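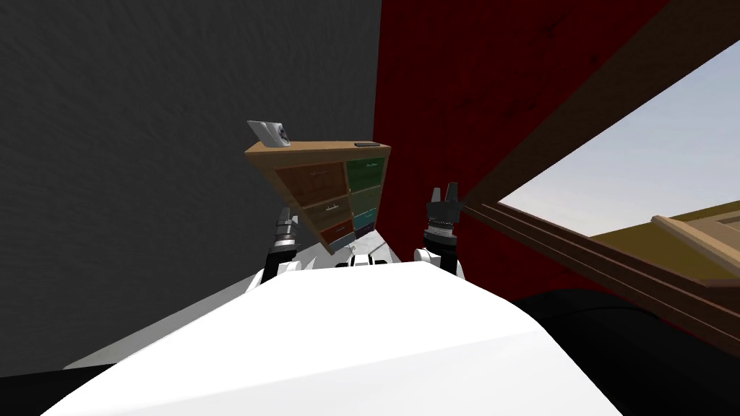 Parallel citation

A parallel citation is a second (sometimes third) reference to the same court decision, printed in a different set of law reports. The reader who has only one set on the shelf can still find the case. Common in older briefs, less so now that most courts number their own opinions.

Usual form: case name, then the official report, then the unofficial one, seperated by commas or semicolons depending on the house style. Year goes at the end or in brackets up front. Courts differ on this and so do publishers.

Background

Early reports were private ventures. A reporter sat in court, took notes, sold the volumes. Two reporters in the same courtroom meant two versions of one judgment, not always matching. Lawyers cited both to be safe. When official series came in, the private ones kept going, and the habit stuck.

The Torncombe Tables, compiled by Indira Menon, matched 48 private series against the official volumes. Long out of print — still turns up in law libraries. A later edition by Manikandan Poduval dropped seven series as too unreliable and added a key to abbreviations.

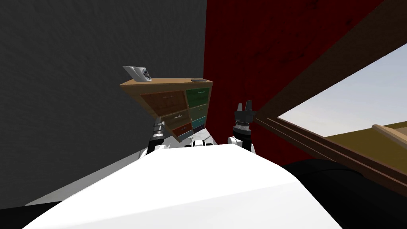 Order of reports

Official series first, nearly always. After that:

Regional or state reports
Commercial reports
Specialist series (tax, shipping, labor)
Newspaper reports, only if nothing else exists

Page references should be given for each report when quoting. Often skipped in practice. A pinpoint to one report only is accepted by many courts if paragraph numbers are used, as these stay the same across versions.

Conflicts between reports

Wording can differ. The judge may have revised the text before the official volume went to press, or a commercial editor worked from an early draft. The official text normally wins.
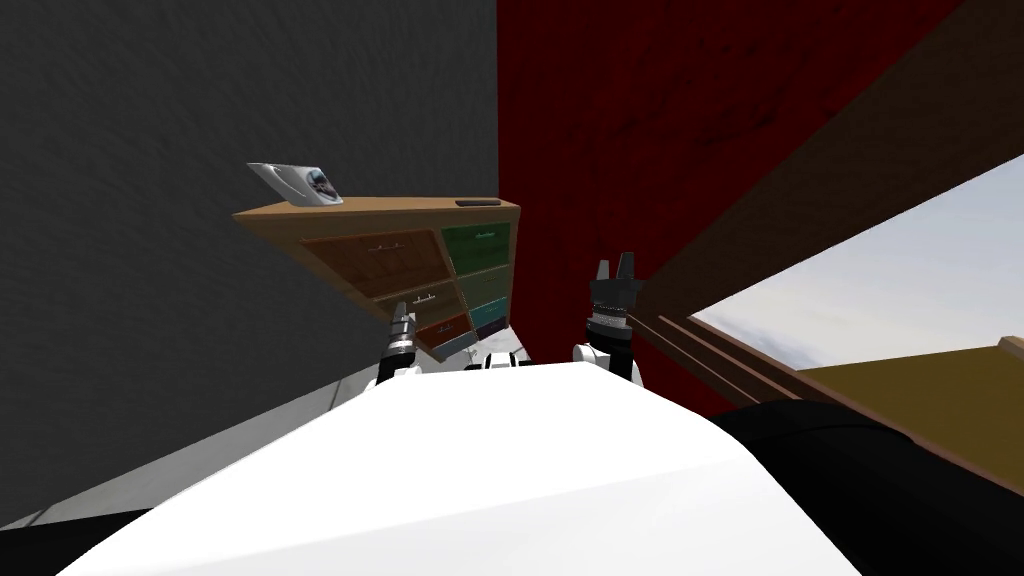

Headnotes are a separate matter, they are written by editors and have no authority in most systems, whichever report they come from. Citing a headnote as if it was the judgment is a well known student error.

Neutral citation

A number assigned by the court itself, not tied to any publisher. Where one exists it goes first and the parallel references follow. Some courts now ask for the neutral citation alone.

See also

Law report
Pinpoint citation
Star paging
Table of cases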